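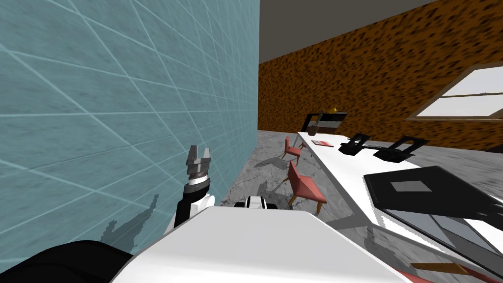

赖宝珠上次留言问我，镁到底该早上吃还是晚上吃，她说她试了两个礼拜早上吃，没什么感觉，只是上午跑厕所多了一趟。我当时回得很短，只说“随你方便”，后来想想这个回答太敷衍，干脆写一篇长一点的，把我自己这半年吃镁的经过都记下来。

先说清楚，我不是医生，也不是营养师，做的是仓库排班的工作。下面写的是我自己的情况，加上我问过药师、翻过资料之后的理解。肾功能不好的人、在吃心脏药或者骨质疏松药的人，别照着我的做，先去问给你开药的医生。

我开始吃镁是去年十一月。原因很普通，小腿半夜抽筋，一个礼拜两三次，抽完以后第二天走路还是酸的。那阵子仓库在盘点，每天站的时间长，水喝得少，咖啡喝得多。我先去看了家庭医生，抽了血，钾和钙都正常，血镁也在正常范围里，偏低的那一头。医生说血液里的镁只占全身很小一部分，数值正常不代表吃得够，但也不代表一定缺。她建议我先改饮食，多喝水，睡前拉伸，过一个月再看。

我老老实实改了一个月。早餐把白吐司换成燕麦，下午的饼干换成一把南瓜籽，晚上多一份深绿色的菜。抽筋少了一点，从一个礼拜两三次变成一次左右。这时候我才去买补充剂。

买的时候才发现镁的种类比我想的多。货架上有氧化镁、柠檬酸镁、甘氨酸镁、苹果酸镁，还有几种混合的。价钱差得很多。我在药房站了很久，最后还是去问了柜台的药师Irfan Dhanial。他讲得很实在，我记了个大概。

氧化镁便宜，一颗里面的镁含量高，片子可以做得小，但是吸收率低，没吸收的部分留在肠子里会把水拉过来，所以有些人本来就拿它通便。柠檬酸镁吸收好一些，也还是偏软便。甘氨酸镁对肠胃比较温和，缺点是分子大，同样的镁量要吞更大颗或者更多颗，价钱也高。苹果酸镁他说介于中间，问的人不多。

他还提醒我看标签要看“元素镁”的量。有的瓶子正面写很大的数字，那是整个化合物的重量，真正的镁只是其中一小部分。我后来回家翻了以前买的一瓶综合矿物质，果然正面写一个数，背面小字写另一个数，以前从来没留意过。

我第一瓶买的是Pritum的柠檬酸镁，九十颗装。选它的理由是打折。照瓶子上的建议每天两颗，早餐后吃。头三天没事，第四天开始肚子咕噜咕噜响，上午开会要中途出去。宝珠说的情况我完全能理解，因为我也是这样。后来减成一颗，改到晚饭后，肚子就安静了。那一瓶我断断续续吃完，抽筋大概两个礼拜一次。

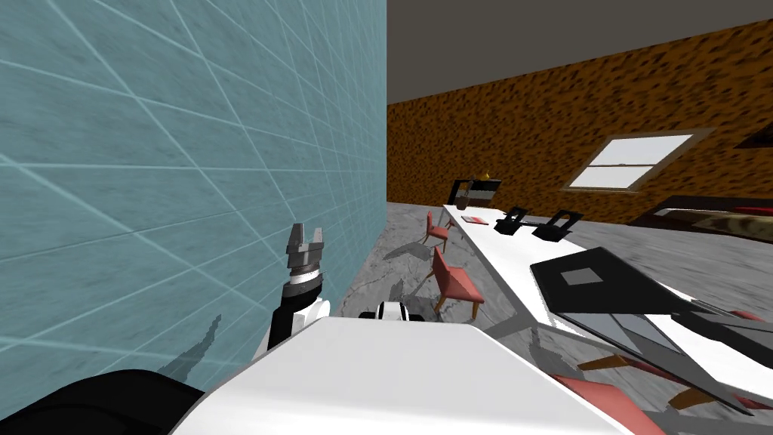

第二瓶换成Sevano的甘氨酸镁。颗粒很大，我吞药本来就不太行，第一次卡在喉咙里，喝了大半杯水才下去。后来学会先含一口水，低头再吞，顺很多。这瓶吃下来肠胃没有任何反应，睡前吃也不会半夜起来。价钱换算下来，每天的花费是前一瓶的两倍多一点。

睡眠方面，很多人吃甘氨酸镁是冲着睡眠去的，网上说得很神。我自己的感受是有一点点，入睡可能快了几分钟，但我同时也把下午的咖啡停了，所以没有办法分清楚是哪个的功劳。我老婆说我打呼跟以前一样。

我也试过粉剂。同事Jurgita Adomaitis给了我几包Vieira的柠檬味镁粉，她自己骑车，运动完都泡一包。粉剂好处是不用吞，坏处是味道，酸里面带一点涩，放久了杯底会有一层沉淀，得一边搅一边喝。我喝完那几包就没有再买。她倒是一直在喝，说习惯了就像淡的柠檬水。

再说时间的问题。我问过药师，也看了几篇给一般人看的说明，结论差不多：镁什么时候吃，对总的补充效果影响不大，每天固定吃比较要紧。随餐吃肠胃会舒服一些。觉得它让你放松的，放晚上；晚上容易忘的，放早上。宝珠的情况，我建议先把量减半，跟着一顿正餐吃，还是跑厕所的话就换成甘氨酸镁试试看。

需要错开的东西倒是有几样，我列在这里：

铁剂和锌，剂量高的时候不要和镁一起吞，隔两小时左右。
甲状腺素，我妈在吃，她的医生要求至少隔四个小时。
某些抗生素，四环素类和喹诺酮类，会跟镁结合，药效打折扣，拿药的时候记得跟药师讲你在吃镁。
治疗骨质疏松的双膦酸盐类，也要隔开，具体多久问药师。
含镁的胃药，这个很多人会忘。我爸胃不舒服常嚼制酸片，那里面本来就有镁，再加一颗补充剂，量就叠上去了。

量的问题，我现在每天吃的元素镁不多，一颗，甘氨酸镁，晚饭后。各国对补充剂里镁的上限建议不太一样，我的做法是不超过瓶子上写的每日份量，而且把食物里吃到的也算进心里。有一次我把一天吃的东西粗略查了一遍，燕麦、南瓜籽、菠菜、豆腐、一根香蕉，加起来食物里的镁有243毫克。老实吃饭其实能拿到不少，这一点药房里不会有人特别跟你讲，Irfan倒是讲了，他说如果我每天都能吃到这个程度，补充剂停掉也可以。

南瓜籽我现在是整袋买，分装在小盒里，每盒30克，放在办公桌抽屉。买没有调味的那种，咸的吃了口渴，而且会一直想吃。烤过的比生的香，我用平底锅小火干炒，炒到有几颗开始爆就关火，余温再翻两下。

三月的时候我停了三个礼拜，想看看会怎么样。停的第一个礼拜没事，第二个礼拜抽了一次，那天刚好搬了一下午箱子，第三个礼拜没事。这样的结果说明不了什么。我后来还是继续吃，主要是瓶子里还剩半瓶，不吃也浪费。

有人会问抽筋是不是真的靠镁就能好。我查到的资料说法很保守，对一般成年人半夜小腿抽筋，镁补充剂的效果证据并不强，孕妇的情况也没有定论。所以我不会跟人家说“吃这个就好了”。我自己改的东西太多：水、咖啡、鞋垫、睡前拉伸、饮食、镁，全都混在一起。要我挑一个觉得最有感的，我会说是拉伸。面对墙站着，一脚在后，脚跟踩住，身体往前倾，每边撑半分钟，做三次。这个不花钱。

上个月Dindo Evangelista在另一篇下面留言，说他改吃Zultura的一款混合配方，里面有镁、维生素B6和一点茶氨酸，问我怎么看。我没有吃过，说不了好坏。我只看了他拍给我的标签，镁的部分写“镁（以氧化镁及甘氨酸镁形式）”，没有写两者的比例。这种写法很常见，便宜的那一种往往占大头，但是标签上看不出来。另外B6要注意，如果同时还在吃综合维生素，两边的B6会加在一起，长期吃太多对神经不好。他后来回我说，他的综合维生素里果然也有，已经停掉一样了。

挑瓶子的时候我现在只看四个地方：元素镁写了多少，是哪一种镁，一份是几颗，有没有第三方检验的标记。一份是几颗这件事特别容易看漏。Sevano那瓶正面写的量是两颗加起来的，我第一个礼拜每天只吃一颗，还以为吃到了全部。后来想想一颗也够，就没有再加。

保存没有什么特别的，盖紧，别放浴室。我有一瓶放在厨房水槽上面的柜子里，夏天打开，里面的药片表面起了斑，摸起来有点粉。那瓶我丢了。现在放在卧室抽屉，跟体温计放一起。

最近一次复诊是5月16日（星期五），顺便又抽了一次血，血镁比去年高了一点点，医生说都在正常范围，没有什么意义，继续吃也可以，不吃也可以，肾功能正常就不用太担心。她比较在意的是我的血压，叫我少吃腌的东西，早晚各量一次，记在本子上。我家里那台血压计袖带已经松了，粘不太住，这个周末要去买新的。

前几天Piret Grīnberga写信来，问素食的人是不是比较容易缺镁。我的理解是刚好相反，镁主要在全谷、豆类、坚果、种子和绿叶菜里，吃素如果吃得杂，镁通常不是问题，该留意的是B12，还有铁和锌。如果吃素吃成了白饭配面筋，那就另当别论。她信里列的菜单我看了，有黑豆有糙米，我觉得不需要买镁。B12她说已经在吃了。

瓶子里还剩9颗，吃完我打算先停一阵子，专心把晚饭的青菜补上，夏天空心菜便宜。如果又开始抽筋，我会在这里补一段。宝珠如果换了种类，也请留言说一声肚子怎么样。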